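The Soap Man Who Wouldn't Post

6 min read

Kjell Dalen makes soap in Jurnham, and for most of his working life that was the whole of his marketing. He made it, people washed with it, and when it ran out they came back. Then last August his daughter signed him up for Gomamden, one of those platforms that pairs small brands with people who have followers, and he entered what he calls the parcel years, although there has only been one of them so far.

The brand is Cù. It is a bar soap, gray-green, wrapped in paper, and it smells like a hillside after rain or like a wet dog, depending on who you ask. Gomamden asked Dalen to describe its personality. He wrote "soap." The form wanted at least 49 characters, so he wrote "soap" again several times and pressed submit.

Within a day he had 383 applications.

I have seen them, because he printed them out and keeps them in a binder. Most open with some version of "I'm obsessed with your brand." One was obsessed with his shoes. Another had attached a rate card with a line for "authentic enthusiasm," charged separately from regular enthusiasm and, I noticed, per minute. A man with a channel on aquarium lighting offered a six-part series and did not say what it would be about.

Dalen picked 46 of them. His method was to read the messages aloud to his wife over dinner and keep the ones she didn't laugh at. Each got three bars and a handwritten note asking them to use it for a month before saying anything.

You can guess how the month went. The first video went up two days after the parcels did. In it a young woman held the bar next to her face, unwrapped it, gasped, and called it life-changing while it was still bone dry. It did very well. Dalen watched it twice and asked me whether she was all right.

The platform was thrilled. Gomamden sends its brands a score every week, and Cù's climbed so fast that an account manager called to suggest he "lean in." Leaning in meant a discount code, a launch countdown for a product that had been on sale for decades, and a monthly fee. Dalen asked how many bars he had sold. The account manager said that sales were a lagging indicator. Dalen, who has a shed full of soap and knows exactly how much of it is lagging, thanked him and hung up.

The answer, when he worked it out from his own order book, was 2.

He didn't quit, though, and I find this part of the story more interesting than the rest. He went back through the binder looking for anyone who had done what the note asked. One person had - a retired school bus driver who reviews hand products for people with cracked skin, to an audience you could seat in a decent-sized diner. She had used the soap for the full month. Her review ran eleven minutes, complained about the wrapper for three of them, and said the bar went soft if you left it in a puddle. "So don't leave it in a puddle," she added.

Her viewers bought the shed.

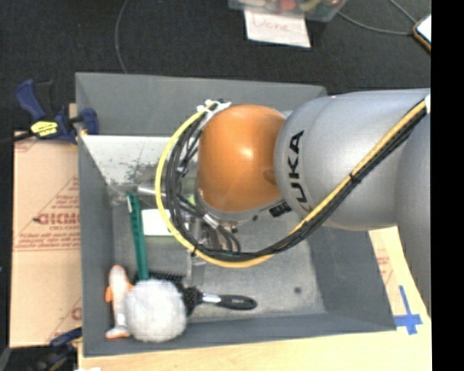

BRANDS & MAKERS

Naturally, everyone now wants to know the trick. A rival platform, Drulance, invited Dalen to speak on a panel about "micro-trust," and he went, mostly for the train ride. He talked for four minutes. His advice was to send things to people who will use them, then leave them alone. The moderator asked how that would scale. Dalen said he didn't think it would, and there was a silence in which I could hear somebody's laptop fan.

He has kept the Gomamden account open on the free tier. His score has sunk to the point where the weekly email arrives with a little drawing of a wilted plant. He has put one up in the shed, beside the price list.

The bus driver still gets her three bars every few months, no note. She has never asked for money, but she did ask for a different wrapper, and he is thinking about it. He has been thinking about it since the fall - he doesn't like to be rushed.

More in Brands & Makers

The rate card, line by line
Why your weekly score went down
Unboxing videos and the death of string
Should a bakery have a content calendar?
We read a creator contract all the way to the end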